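Werorby Shared Workshop
Monthly walk-through: safety checklist with comments
July round, upstairs floor and loading side

How to read this sheet. Each line is marked OK, FIX or WATCH. OK means it met the standard on the day. FIX means somebody has to do something before the next round. WATCH means it passed but is getting worse. Comments are from the person doing the walk-through, started at 7:30 a.m. before most benches were in use.

Left over from the last round
Stair nosing, third step from the top — replaced. OK.
Eyewash bottle by the sink, past its date — replaced. OK.
Missing cover plate on the outlet behind the drill press — still missing. FIX. This is the second month on the sheet. Until it's covered, the outlet stays switched off at the panel and taped.

1. Exits and walkways

1.1 Main door opens fully and latches by itself. OK.

1.2 Rear door opens fully. FIX. It opens, but a stack of flattened boxes on the landing stops it short of the wall. Boxes go down to the Bogale recycling cage, not on the landing, even for an afternoon.

1.3 Exit signs lit. OK for both. Pushed the test button on each and held it. The one over the rear door is dimmer than the other on battery. WATCH.

1.4 Walkways marked and clear. OK on the bench side. On the storage side the yellow floor tape has lifted at the corner by the racks and the loose end catches a shoe. Pulled up the loose piece. Needs new tape. FIX.

1.5 Stairs and handrail. Rail is tight. Treads swept. OK.

2. Fire

2.1 Extinguishers in place, pin and seal present, gauge in the green. There are 3 on this floor. OK, except the tag on the one by the kitchenette has not been initialed since spring. Initialed it.

2.2 Nothing stored within reach of the sprinkler heads. FIX. Long cardboard tubes are standing on top of the tall rack again. Lay them flat on the bottom shelf.

2.3 Oily rag can has its lid and was emptied last night. OK.

2.4 Flammables cabinet closed and latched. OK. Two cans of thinner had no name or date. Moved to the front of the shelf with a note. If they aren't claimed by Tuesday they go out with the hazardous pickup.

3. Electrical

3.1 Panel clear and labeled. Clear, yes. The label for breaker 31 has faded to nothing. It feeds the dust collector. Wrote it in by hand for now. FIX with a printed one.

3.2 Extension cords. None run across a walkway. One orange cord under the sewing table has a cut in the outer jacket. Cut the plug off and threw the cord away. Please don't tape these and put them back.

3.3 Power strips not plugged into other power strips. OK. First clean result on this line this year.

3.4 Space heaters unplugged and put away for the summer. OK.

4. Benches and tabletops

4.1 Tops sound, no splinters, no raised fasteners. OK. The bench by the window was sanded and oiled and is much better at the front edge.

4.2 Legs and frames tight, no rocking. OK on all but the Imik folding table, where one lock doesn't click home. Do not put anything heavy on it. FIX.

4.3 Rope, handles and loose items kept to the bench top, nothing trailing to floor level.

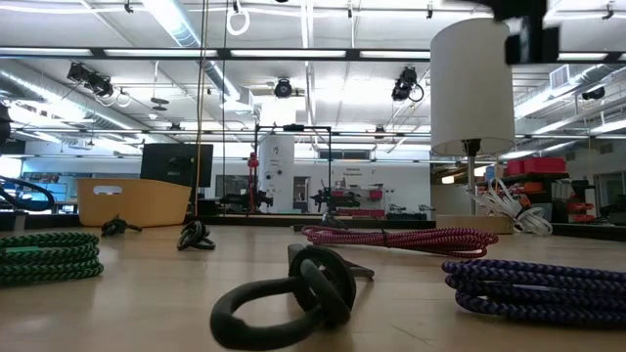
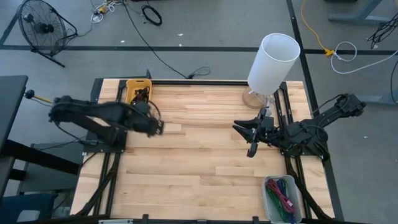

4.4 Clamps returned to the rack by size. Mostly. WATCH. The small ones are in a bucket again.

4.5 Bench vises. Jaws and handles checked. The vise nearest the door has play in the screw but holds. WATCH.

5. Lifting and storage

5.1 Rack load signs posted. OK. The tall rack is rated at 4000 pounds for the whole unit when the load is spread evenly. What's up there now weighs far less, but nearly all of it is on the left. Move the Merniro crates to the right-hand bay. FIX.

5.2 Racks fastened to the wall. OK. Checked each anchor by hand.

5.3 Step stool and ladder. The stool is fine. The ladder is missing one rubber foot, so it's tagged out and chained until a new pair comes. No exceptions for quick jobs.

5.4 Hand truck. Tires hard, handle straight. OK.

5.5 Slings and tie-down straps. Threw away 2 with frayed edges. A strap with a cut in it is finished, even if the cut is small. The rest are hung up by length.

6. Air, light and noise

6.1 Dust collector bag. A little over half full. OK, change it before the next round.

6.2 Overhead lights. One tube flickers above the sink. FIX.

6.3 Ear protection at the door. The box of foam plugs was empty. Refilled from the supply closet — that was the last box, so more need to be ordered.

6.4 Window fan guard secure. OK.

7. First aid

7.1 Kit stocked. Low on large adhesive bandages and out of burn gel. FIX.

7.2 Emergency numbers posted. The sheet by the phone is current. The one in the stairwell still has the old street entrance on it. Took it down. A new one has to go up this week, because an ambulance crew sent to the old entrance will find a locked gate.

7.3 Accident log. Two entries since the last round, both small cuts from box knives. Cut-resistant gloves are in the second drawer.

Items needing money: floor tape, ladder feet, light tube, ear plugs, burn gel, cover plate. Estimate is some 31 dollars without the ladder feet, which have to be priced by the supplier.

Walk-through ended at 9:10 a.m. Next round covers this floor again plus the basement, so please have the basement storage cages unlocked that morning.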